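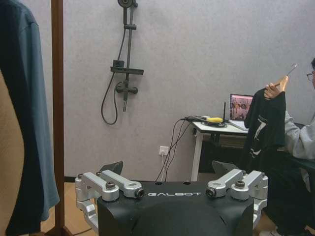 4. Garment pick and hang – software set-up

Do section 3 first (network, e-stop check). Session won't load otherwise.

4.1 Start the session

1. Power up robot, then laptop. Wait for both wrist streams.
2. Open Prilness, load profile "garment_hang".
3. Set stream rate to 30. Higher drops frames over the router.
4. Check left/right wrist views arent swapped. Swap in Settings > Streams, then reload.

CAUTION: cables on the floor. Keep them out of arm reach before enabling motion. 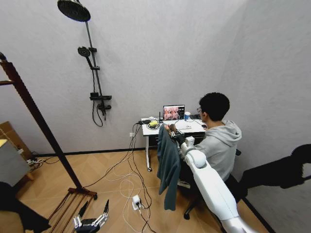 Dirau Manipulation Software Group

4.2 Grasp on cloth

1. Planner mode: CLOTH. Not RIGID – it closes too hard.
2. Pick a grasp point on the top edge of the garment. Dark fabric gives poor depth, so pick by hand on the head view.
3. Lift at slow speed. Hold 2 seconds, then confirm.
4. Lost grasp? Hit Retry once. Second failure, go back to step 2.

Note: operator stays seated at the laptop the whole run. No reaching into the workspace while motion is on. 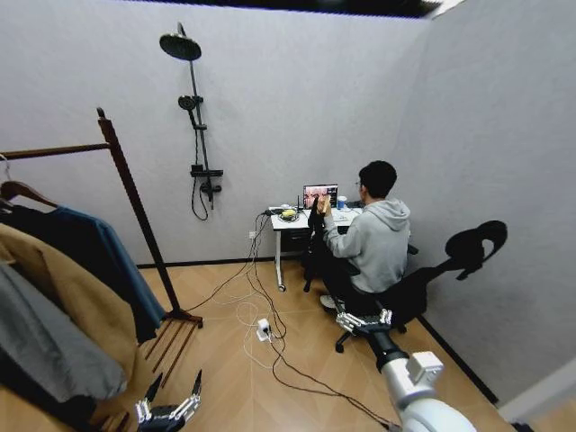

Fig. 4-2. Operator station and rack, head view.

4.3 Rack and hanger model

1. Run Scan Rack. Rail should show as one line, two means a bad calibration.
2. Delete false hits by hand. Wall fixtures and chair backs are the usual ones.
3. Save. Files over 24 MB get refused, crop and save agian. 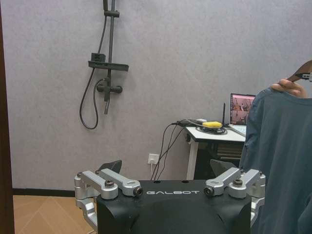 Fig. 4-3. Wrist view, garment held up on a hanger.

4.4 Hanger check

1. Hold the garment up on its hanger, neckline in view.
2. Press Detect. Score of 91 or more is a pass.
3. Under that – turn it a little, retry.

Log errors to Rosine Delorme, with the profile name.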